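Home / People / Interviews

Keeping the Rernasgate bus running

August 22, 2021

Anjani Entili has run the timetable for the Bridatham community bus for 5 years. The service has one vehicle, a 16-seater, and makes the trip to Rernasgate and back on weekdays. We met at the Pidora Centre, where she has a desk on the first floor.

She grew up in Bridatham and remembers when there was a proper bus every hour. "My mother never learned to drive and she never needed to," she says. "You walked down to the chapel and waited. Then it went to every two hours, then market days, then it stopped."

The county offered a dial-up service instead. Entili was working in the office at Eberhard, the seed merchant, and several people there were late most mornings. "You had to ring the day before, and if the line was busy you didn't get a place. You can't hold down a job like that."

She wrote a timetable at her kitchen table and took it to the parish council. It was turned down twice. The third version left out the Sunday run and was accepted for a trial, starting in September.

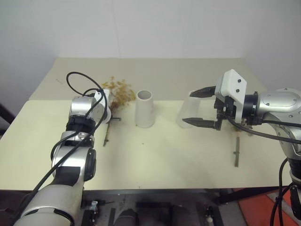

Inside the Pidora Centre.

The route has hardly changed. It leaves the chapel at ten past seven, calls at the surgery and the lower estate, and gets to Rernasgate in time for the train. Last month it carried 540 passengers. Before the pandemic a good month was higher, and Entili expects it will be next spring before those numbers return.

"The school-age ones came back first," she says. "The older people are slower. Some have got used to having their shopping delivered. I ring a few of them up and tell them the windows are open and there's plenty of room."

Money takes up more of her week than she would like. Fares pay for fuel and part of the insurance. The rest comes from the parish and from a yearly grant that has to be applied for again each time. The last form ran to 132 questions. "One of them asked how many ferries we operate," she says.

There are 3 paid drivers, all part-time, and she would like another. The test for a minibus licence puts people off, as does the early start. She took it herself two winters ago and covers when someone is ill.

Asked what she would change first, she says the stop at the lower estate. It has no shelter, and the kerb is too low for the ramp. She has been writing to the highways department about it since her first year, and a man is coming to measure it on Thursday.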